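Vuvcombe Community Learning Centre Extends Evening Program to Imlow

Media release
06/02/2021 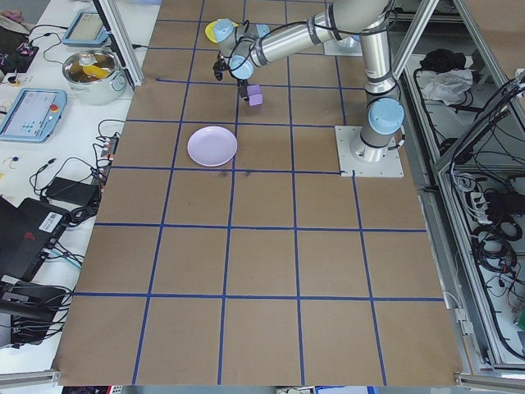 A work surface marked out in a grid with blue tape. Photo: Vuvcombe Community Learning Centre

The Vuvcombe Community Learning Centre will open a second site in Imlow this April, bringing evening and weekend classes to residents who now travel to Vuvcombe to attend. The new site will occupy the ground floor of the former Lai Building on Skukport Road.

Enrolments at the Centre reached 3,641 last year, the highest figure since the evening program began. Residents of Imlow and the surrounding district made up 900 of that number. Most were enrolled in bookkeeping, adult literacy, English conversation and home maintenance, and these four subjects will be offered at Imlow from the first term.

"People have been driving past a perfectly good building to get to us," said Pei-shan Chou, Director of the Centre. "Our Imlow students asked for classes closer to home, and the lease on the Lai Building has allowed us to say yes."

The Imlow timetable lists 61 courses over two terms. Classes will run from 6 pm to 9 pm on weeknights, with shorter sessions on weekend mornings. Fees will be the same at both sites, and concession rates will continue to apply to pensioners, full-time students and holders of a current health care card. A student enrolled at one site may attend a make-up class at the other at no extra charge.

Ilham Ait Ali has been appointed Site Coordinator. Ms Ait Ali has taught adult literacy at Vuvcombe for six years and will keep one of her existing classes there.

"Many of our learners are coming back to study after a long time away," Ms Ait Ali said. "A shorter trip home at nine o'clock at night makes a real difference to whether they finish the term."

Printed course guides will be delivered to 2,000 households in Imlow before enrolments open. Copies will also be available at the Vuvcombe front office and at the Imlow library. Enrolments will be accepted in person or by post, and places will be allocated in order of receipt.

Existing courses at Vuvcombe are not affected by the change.

Media enquiries: Office of the Director, Vuvcombe Community Learning Centre

ENDS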